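Looking After Painted Floors

Paint is the cheapest finish you can put on a floor and one of the easiest to fix. It is also the one people complain about most, usually after the first winter. Most of those complaints come down to dirt left under the paint, or to the floor going back into use too soon. These notes cover both, along with the week-to-week cleaning, and they apply to concrete and to wood boards unless one or the other is mentioned.

Finding out what you have

Before you clean or repaint an old painted floor, find out what kind of paint is on it. Rub a hidden spot, such as inside a closet, with a cotton ball dampened with denatured alcohol. If color comes off on the cotton and the surface goes tacky, it is water-based. If nothing happens, it is probably oil-based or a two-part epoxy. Open a window while you do this and keep the alcohol away from pilot lights.

In a house built before 1978, assume there may be lead in the lower layers. Do not sand or scrape until you have had it tested. A sound old floor can be washed and walked on while you wait for the result, but dry sanding it is out of the question.

Everyday cleaning

Grit does more damage than water does. Sweep or vacuum twice a week in a hallway, once a week in a bedroom. Use the hard floor setting on the vacuum, with the beater bar off. A soft broom is fine. A stiff yard broom will dull a satin finish in a season.

For washing, use a bucket of warm water and a small squirt of dish soap. Wring the mop until it no longer drips. On boards, go with the grain and do a few feet at a time, then dry with an old towel. Concrete can take more water, but a puddle left in a low spot will leave a ring.

Skip the following on painted floors:
Steam mops
Ammonia
Powdered scouring cleanser
Paste wax or any "mop and shine" product
Undiluted vinegar

Wax deserves a special mention. It looks good for a month, it makes the floor slippery, and the next coat of paint will not stick to it. If someone has already waxed your floor, take it off with mineral spirits and plenty of rags before you repaint. Lay the rags flat outdoors to dry before throwing them away. Bunched up in a can, some oily rags can heat up and catch fire.

Marks and stains

Black heel marks: a clean tennis ball, or a white pencil eraser for small ones. Melamine sponges work but they are a fine abrasive and will leave a dull patch on gloss paint, so use one lightly.

Grease: cover it with cornstarch or plain cat litter overnight, sweep up, then wash with dish soap. Old oil that has gone through the paint into concrete will need a degreaser, and probably two rounds of it.

Rust rings from cans and plant stands: lemon juice and salt, left for ten minutes, then rinsed well. Test first on dark colors, which can lighten.

Candle wax or gum: a bag of ice on top until it goes brittle, then a plastic scraper. An old gift card will do.

Tire marks in a garage: these are hard. What you are looking at is often plasticizer from the rubber that has moved into the paint, and no cleaner pulls all of it back out. Put down a strip of carpet where the tires sit and leave the stain alone until you repaint.

Touching up chips

Keep some of the original paint in a small glass jar, filled close to the top so there is little air in it. Label the lid with the color, the sheen, the room and the month. A jar marked "gray" is no use in three years.

Feather the edge of the chip with 220 grit paper, wipe with a damp cloth, let it dry, and dab the paint on with an artist's brush. Two thin dabs beat one thick one. On bare concrete or bare wood put primer in the chip first. A touch-up on an older floor will look darker or shinier for a while and then settle down.

Repainting a hallway

A hallway is harder than a room because you cannot route people around it. There are two ways to go about it. The first is to start at the far end late in the evening and work back toward the bedrooms or the door you want to finish at. The second is to paint one long half, let it dry, and then paint the other. The second way leaves a seam down the middle. Put it on a board line, or run tape along it and pull the tape while the paint is still wet.

The order of work goes like this.

Take out the doormats, shoe racks and floor vents. Vacuum twice, and use the crevice tool along the baseboards.

Wash with a degreasing cleaner and rinse twice. Let boards dry for a full day. Concrete can take three days in damp weather. To check a slab, tape down a square of clear plastic on all four sides and leave it overnight. If there is moisture under the plastic in the morning, wait. If it is still there a week later, the damp is coming up from below, and paint is going to peel whatever you do.

Scuff the old paint with 120 grit on a pole sander. You only want to take the shine off. Vacuum again and go over the floor with a tack cloth or a microfiber cloth that is barely damp.

Prime any bare areas. Cut in along the baseboards with a two-inch angled brush, then roll. A 3/8 inch nap is right for smooth boards and trowel-finished concrete. Use a 1/2 inch nap where the concrete is rough. Roll thin. Floor paint that is put on thick stays soft underneath and picks up shoe prints for weeks.

Give it two coats, with the drying time on the can between them. If the can says four hours and your basement is at 60 degrees, give it overnight.

How much paint

Coverage is on the can and is usually stated for a smooth, sealed surface. Bare concrete takes more. Measure length times width in feet, multiply by the number of coats, and divide by the coverage figure. A hall and landing of 75 square feet with two coats is 150 square feet to cover, so a single quart may leave you short, and a gallon leaves enough for the touch-up jar. For a basement of 200 square feet, buy two gallons of the same batch and pour them together in one bucket before you start.

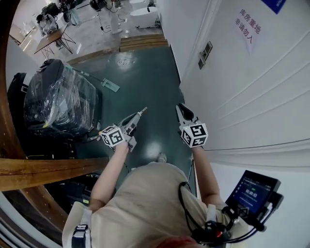

Color and sheen

Dark floors show lint, dust and dried drips. Pale floors show heel marks and hair. The middle of the range, such as slate, olive, teal or a brownish gray, is easiest to live with. Whatever you pick, paint a piece of scrap board and leave it on the floor by the front door for a few days, where you will see it in morning and evening light. Color cards are usually looked at upright, and a floor almost always reads darker than the card.

Satin is the best all-around sheen. Gloss wipes clean more easily but shows every ripple in a slab and is slick with wet shoes. Flat paint holds dirt. On stairs, a back entry or anywhere that gets wet, stir a fine anti-slip additive into the last coat and keep stirring as you go, or it will all end up at the bottom of the tray.

Waiting it out

Dry and cured are different stages. Most water-based floor paints will take socks after 24 hours, shoes after three days, and furniture after a week. Full cure can take a month. Until then, do not put down rugs, do not mop, and lift things instead of dragging them. Rubber-backed mats should stay off painted floors for good. The backing can stick to the paint or discolor it. Use a woven mat over a felt pad, and shake both out when you sweep.

Put felt pads under chair and table legs, and check them every few months. Once a pad has picked up grit it scratches as badly as a bare leg. The nail-on kind stays put longer than the stick-on kind.

A yearly once-over

February is a good month to look the floor over. There is salt and sand around, and you can see where it has been collecting. Wipe up white salt haze with one part vinegar to ten parts water, then go over it with plain water. Look at the strip just inside each outside door, the bottom step, and the spot in front of the kitchen sink. Those wear through first, and a fresh coat on just those places can put off a full repaint by a couple of years.

Tap any raised spots with the handle of a screwdriver. If one sounds hollow, the paint has let go. Cut around it with a utility knife, scrape it back to a firm edge, and treat it like a large chip, as long as the lead question has been settled first.

Leftover water-based paint keeps for years if it does not freeze, so store it in a closet and not in an unheated garage. If it smells sour or stays lumpy after five minutes of stirring, it is finished. Check with your town about disposal. Many will take dried-out water-based paint in the regular trash with the lid off, but oil-based paint has to go to a hazardous waste drop-off.

Last updated 18 May 2025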